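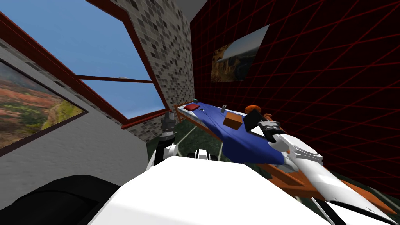 Drisum and Givlow have put out their second joint album, Filluvbridge, four years after the pair last recorded together.

The 11-track record went up on streaming services at midnight on 11/12/2020, with a vinyl edition of 1,000 copies to follow through the Blöndal label. Each copy is numbered on the back of the sleeve. The label said 308 had already gone to people on its mailing list, who were given a day's head start on the order page.

Filluvbridge was first promised for August. Drisum, who raps on all but one of the tracks, told followers over the summer that two songs had been pulled while a sample was being cleared. One of them, "Second Landing", is back on the finished album as track four. The other, a slower number that had been played live a few times under the name "Coats", has been left off.

Givlow produced nine of the songs. The remaining two, "Meter Cupboard" and the closing "Write It Down Again", are by Yvonne Blackburn, who also mixed the album. Blackburn worked on the duo's first tape as an engineer but had not been credited as a producer with them before.

"I sent over a folder of drum loops and thought they might use one as an interlude," Blackburn said. "They came back with two full songs and asked me to stop fiddling with the hi-hats."

Singer Hsiu-ying Cheung is the only guest. She takes the hook on "Long Stay" and a full verse, her first on record as a rapper, on "Nine Stops". Her own EP is due out on Blöndal in the new year.

The lead single, "Change at the Bridge", came out last month with a lyric video. It runs to just under three minutes and is built on a looped organ part that Givlow has said was played on a keyboard with four dead keys. A longer version, with an extra verse from Drisum, closes side A of the vinyl and is not on the streaming edition.

The first tape by the two was given away as a free download and later pressed on cassette. Blöndal said that run sold 1,251 copies, and that there were no plans to make more. A handful of its songs have never been on streaming services, though Givlow said in a post this week that he would like to see them put up "once someone finds the right files".

No live dates have been announced. The duo had been booked to play a hall holding 1,384 people in the spring, a show that was called off, and ticket holders have been refunded. Drisum said they would rather wait for a proper room than play the songs to a laptop.

Vinyl orders are limited to two per person and will be posted from the end of January.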